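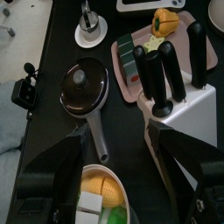

Pre-trip bike check, Plovevside loop, all bikes and the trailer. Do it the night before, not in the parking lot. Lay your small parts out on a dark surface before you start – the pink bowl and the yellow corn jump right off that black tabletop, and a silver chain link or a valve cap will do the same. White towel is no good, grease and screws all over it by the end. Then go down the list in order.

Checked by: Anum Bhutto
Date: 10 Nov 2025
Bikes: 6, plus kid trailer
Where: garage, Stoltholm

FRAME AND FORK

Cracks at welds, head tube, seat tube – OK
Fork straight, no play at headset – OK on all but the blue Ammann
Comment: blue Ammann knocks when you hold the front brake and rock it. Snugged the top cap, then the stem bolts. Knock gone. Check again after the first hill.

Rack bolts – FIX, done
Comment: left lower bolt on the green one was finger loose. Same bolt as in October. Threadlocker this time, the blue stuff. If it goes again that bike carries no panniers, water bottle only.

WHEELS AND TIRES

Spin each wheel, watch the rim at the brake pad – OK
Spokes, squeeze in pairs – one loose, rear wheel, red bike
Comment: tightened a quarter turn, wheel still runs true enough. Not a shop visit.

Tread and sidewalls – REPLACE x2
Comment: both tires on the old commuter are cracked all along the sidewall. It sat by the window all summer. New ones on order from Brernetti, same width. If they dont show up we swap in the spare set off the red bike and the red bike gets the knobbies. Slow but fine.

Pressure – pump all in the morning, go by the number on the sidewall
Quick releases closed, levers not pointing forward – OK
Thru axles – OK

BRAKES

Pads, grooves still visible – OK on 3, thin on the green one, rest are disc
Levers stop before the bar – OK
Comment: green bike pads will probably make it around. Probably. Packing a spare pair, whoever rides it should know where they are (top bag, side pocket).

Cables, frays at the clamp – OK
Disc rotors, rub – slight rub on the gray one, front
Comment: loosened caliper, squeezed lever, tightened. Still a little ting-ting on each turn. Leaving it. Do NOT spray anything near the rotors, I mean it, last time we lost a full set of pads to chain lube.

DRIVETRAIN

Chain wear, use the gauge – OK, gray one is borderline
Chain clean and lubed, wiped after – done
Shifts through all gears under load – FIX, red bike
Comment: won't drop to the smallest cog. Half a turn on the barrel adjuster, then it did. Rode it up the street and back, fine both ways.

Crank arms, wiggle side to side – OK
Pedals tight – OK. Left one is reverse thread, please remember this before leaning on the wrench.

COCKPIT AND SEAT

Bars don't twist when you hold the wheel between your knees – OK
Bar plugs in – MISSING, gray bike right side
Comment: wine cork for now. Proper plug on the list. An open bar end is nasty in a fall.

Saddle clamp – OK
Seat height marked with tape for each rider – done, kids grew so redo theirs

LIGHTS AND BELL

Front lights charged – charging now
Rear lights – 2 dead
Comment: one was just the contacts, cleaned with an eraser. Other one is done for. The tunnel section before the ferry is dark even at noon, so no rear light means no tunnel. Take the shoulder path instead, it's longer.

Reflectors – OK
Bells – OK, annoying, good

TRAILER

Hitch pin and safety strap – OK
Strap goes around the frame, not the rack. Check it yourself even if someone says they did.
Wheels, push-button hubs clicked in – OK
Harness buckles – one sticky, sand in it. Rinsed and worked it a bit.
Flag – bent, still flies
Comment: load low and toward the axle. Snacks behind the kids' heads was a bad idea.

HELMETS

Cracks, dents, foam – REPLACE one
Comment: mine has a dent at the back from when it came off the roof of the car. Looks small. Replacing it anyway.
Straps, fit, two fingers over the eyebrow – OK
Visor on the small one is loose, taped.

CARRY KIT

Tubes, both sizes – packed
Patches, glue not dried up – glue WAS dried up, new tube in
Pump, with the adapter – packed
Multitool, chain tool, quick link – packed
First aid, bandages, saline, tape – short on the big bandages
Paper map – phone is useless past Plovevside, no signal until the ferry landing

STILL OPEN

Tires from Brernetti
Bar plug, gray bike
One rear light
My helmet
Large bandages
Recheck headset on the blue Ammann after first hill

Comment: nobody rides the commuter til the tires are on. Not even to the store. Key is off the hook – ask me for it.

Signed, A. Bhutto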